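Best way to deal with a block that's going ragged at one end?

Forum > Workshop and Supplies > Materials

nkarras
Posted February 17, 2025
I have a long block with a pale cream top and yellow sides that has started to come apart at one end. It's in thin uneven strips, like the edge of an old paperback. The top is marked up and smudged but I don't care about that. The bad end is what bothers me. I got it secondhand with no label and no paperwork, so I can't say for sure what it's made of. I want to use it as a rest for sanding and gluing small parts. Trim it, glue it, or throw it out?

renu_c
932 posts
Is it soft or hard? If you can dent it with a thumbnail I would cut the bad end off with a long knife and forget about it. If it's hard, use a fine saw and go slowly.

nkarras
Somewhere between. A thumbnail leaves a mark but it comes back after a minute.

Trilok K
1,323 posts
Don't cut it yet. I had a layered block from Rusisent that did the same thing, and every time I trimmed it the new end opened up again within a month. What worked for me was thin white glue brushed in between the strips, then a board on each side and clamps overnight. Wax paper under the boards or you will be clamping them for good.

renu_c
I don't agree with glue on something that springs back. White glue dries stiff. You end up with a hard end on a soft block and it will crack right where the glue stops. A clean cut costs him an inch.

Trilok K
Mine has been fine for two years.

renu_c
Yours was a different block – we don't know what his is.

ajayi_chuk
Does the fraying go all the way down the end or only along the top edge? If it's only the top I would just pull off whatever is loose and leave it. It's a rest for sanding. It doesn't need to be pretty.

nkarras
Mostly the top edge as far as I can tell. There's one small yellowish flake that sticks up above the others and catches on my sleeve.

ajayi_chuk
Then snip that one and carry on.

seemab
Two things before you do anything. Try glue on a loose strip first and see how it dries. And wipe the top with a barely damp cloth, no solvent. I used the Flaris cleaner on a cream colored block and it took the surface off along with the smudges.

Trilok K
Agree on the test strip. I still say clamp it.

nkarras
OK, I'll snip the flake, test the glue on a scrap and leave the saw in the drawer for now. The long edges are still good, slightly rounded and no splits that I can find. Picture is below. The ragged end is the far one.

renu_c
Post it again in March and we'll see who was right about the glue.

Attachment from nkarras:

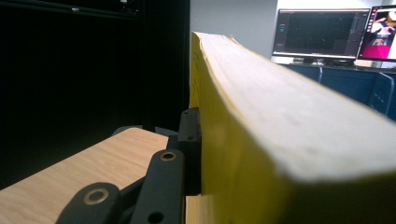 Cream top, yellow side, frayed at the far end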